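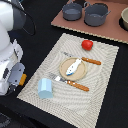
Buying a robot arm is a lot like getting a puppy! The puppy itself is only the first thing you pay for. After that come the food, the leash, the bed and the toys it chews to bits. A robot arm needs its own pile of extra stuff too, and working out that pile before you spend any money is called planning a budget. Say you want a robot that can help set a table. You need the arm, of course, and a gripper, which is the part that grabs. But you also need things for it to practice on, like a plate, a fork, a knife, a cup and maybe a toy fish for dinner. Even the placemat has to come from somewhere!

At the Kaluleo workshop in Varkemcombe, we had a whole year to save up for our table-setting project, and we learned tons about how grown-ups decide what to buy. So grab a pencil, because you can try this yourself.

Start with the job

Before you look at a single robot, write down the job you want done. Ours said, "Pick up small kitchen things and put them in the right spots." That one sentence saved us a lot of money. A toy cup doesn't weigh much, so we had no need for a giant arm like the ones that lift car doors. If your job was moving bags of dog food, your sentence would be different, and so would your shopping list.

Next, think about reach. Stretch out your own arm and see how much of the kitchen table you can touch without leaning. A robot arm that is bolted down can't lean over or scoot its chair! Our list said the arm had to reach 700 millimeters, a bit longer than two school rulers laid end to end.

The big things and the little things

We split our list into two parts. The first part was for things you buy once, like the arm and the table. The second part was for things that wear out or get used up. We named the second part the Radu list, after the workshop cat, who wears out everything.

Finger pads went on the Radu list. They are the bits that touch whatever the robot is grabbing, and they rub and squeeze all day long. Think about the soles of your sneakers. You wouldn't buy a whole new leg when your shoe wears down, would you? (Please don't.) You'd just get new shoes, and with finger pads you just get new pads.

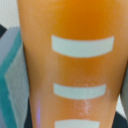 Maricica Pană wrote to us that her class forgot to save anything for spare parts, and then their robot project had to stop for most of February while they held a bake sale. Her advice is to put the spare parts money in a separate jar and write DO NOT TOUCH on it in big letters. We love the jar idea!

Now for some math. We had 575 dollars for the extras. Our practice toys, mats and boards added up to 134 dollars. Take 134 away from 575 and you get 441 dollars left for spare pads, cables, screws and surprises. Surprises always show up in a budget, so give them their own line.
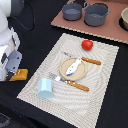 Photo: Shabani Kimaro / Kaluleo

Where will it all go?

Space is part of the plan too, and it's easy to forget. The arm needs room to swing, the cable needs room to bend, and the things on the table need room to be moved from one place to another. Before we ordered anything, we taped the shape of the table onto the floor and took turns being the robot. Elbows hit the bookshelf over and over, so the bookshelf moved!

Try it with masking tape and a friend. Your friend has to keep both feet still and use only one arm. Put out a cup and a plate and see what is too far away.
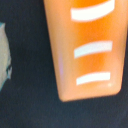

Once you know the job, the reach, the spare parts and the space, you can start comparing prices. We made a chart with 16 rows, one for each thing we wanted to ask a seller. How long does delivery take? Can you buy the finger pads by themselves? Who fixes it if it breaks? Does it need a special plug?

We called our chart the Cisance chart (two of us made up the word on the bus). Yours can have any name you like. Leave the last column blank for notes, and make it wide.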